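Print this page | E-mail this page
Search Fillotside: enter keywords Go

Wednesday, May 13, 2026
By Desmet

Notes on paint sheen for interior trim, after repainting the stair hall. Short posts, in order.

Sheen is a measure of how much light a dry film reflects at a fixed angle. Labels such as satin and eggshell are set by each maker, and two cans with the same word on the lid can dry quite differently. Ask for the gloss units.

My baseboards got a satin that the data sheet lists at 40 units. The walls are at 9. Under the ceiling light the difference is plain, even with both tinted to the same white.

Surface prep scales with sheen. A flat paint hides a filled nail hole sanded by hand. On gloss the same hole needs a second fill, a block, and a raking light held low along the board.

Touch-ups: on flat, fine. On gloss, repaint the full length between two joints. I keep the leftover paint in a jar marked with the room and the tint code (3062 for the stair hall).

Drying is a separate matter from curing. I left the doors off their hinges for nine days and still had one stick at the top edge.

Gloss suits rounded stock such as handrails and newel caps. On a flat panel it mostly reports the flaws, while on a curve it gives a soft run from light to shade that makes the form easy to read. Compare the smooth white curves with the darker grey bands between them, and check white against wood while there, as with the cabinet at right.

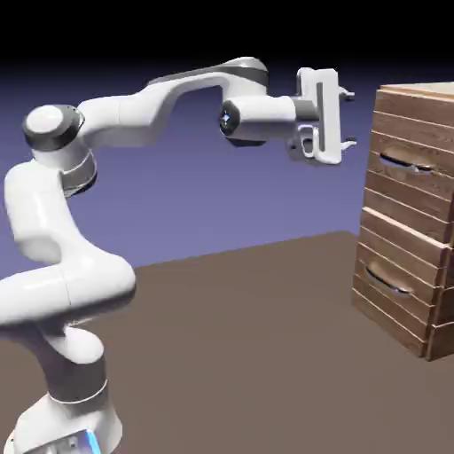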